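24/04/2023

Two nights on the ridge, and the night the lights went out in Villanueva

I've been promising to write up the blackout for ages, so I'm finally sitting down with a big mug of coffee and doing it. If you live anywhere near Villanueva you already know the outline, because it was in every paper in the county: a hot air balloon came down across the power lines behind the old feed mill last September, and 1419 homes lost electricity for most of the night. Everyone on board walked away! I still can't get over that part.

I was out on the back porch when it happened. The balloon had been drifting over from the fairgrounds, a big yellow and green thing, and it was so low that I could hear the burner going. I waved (of course I waved, I always wave at balloons) and somebody in the basket waved back. Then it slid behind the trees by the mill, and a few seconds later there was a pop and a flash of blue light, and my kitchen radio quit in the middle of a song.

My first thought was the worst one. I got my shoes on and ran down the hill with a flashlight, and by the time I reached the fence there were already neighbors standing in the road, all of them looking up. The basket had ended up on its side in the soybean field, maybe a minute's walk past the lines, and the people who'd been in it were sitting in the dirt next to it, talking. One of them was laughing, the kind of laughing you do when you've been scared half to death. The balloon itself was hanging off the wires like wash on a clothesline.

The fire department kept us all back until the line crew had shut everything down, and that took a good long while. What I remember most is how dark it got. I've lived here 49 years and I had never seen the Milky Way from my own street before! Kids were lying on blankets in the middle of the road. The family at the corner pulled their grill out front and cooked everything in the freezer, and by ten o'clock there were burgers going up and down the block on paper plates. I ate two hot dogs and half of somebody's birthday cake.

The second night was quieter. The power was back by then for most of town, but our little stretch along the ridge had to wait for a new pole, so I got to do it all over again with a better supply of candles. I read an entire mystery novel and went to bed at nine - best sleep I've had in years.

The Bakance, our weekly paper, ran a nice long piece on it with a map of the flight, and I've read it so many times that the fold is wearing through. According to them the pilot had been aiming for the hayfield on the far side of the mill, and the wind dropped off right at the end. They also said the repairs took 2000 feet of new line, which sounds like a lot until you walk it. I did walk it, the next weekend, with the dog, and she was worn out before we got to the creek.

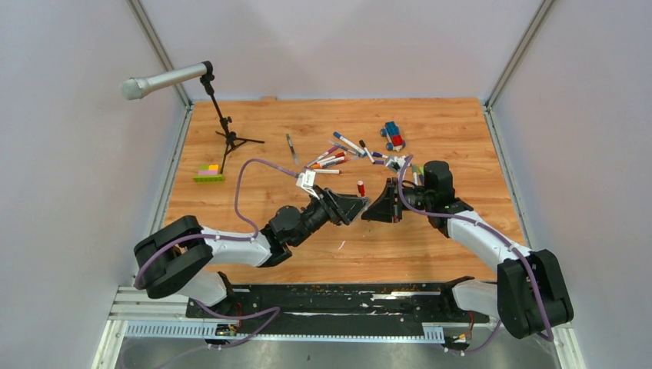
Were the balloon flights canceled after that?

They stopped for the rest of the season, and then the fairgrounds moved the launch spot to the west side of the river, well away from the lines.

I went over there last week to see the first flight of the spring, and I'm so glad I did. It was cold, the grass was soaked, and there was a little crowd with thermoses all stamping their feet. When the burner lit up everybody went "ohhh" at the same time. I may have teared up a bit. I've put my name down for a ride in June, and yes, my sister thinks I've lost my mind.

If you were out on the road that night and you have pictures of the stars, please send them to me. All of mine came out black.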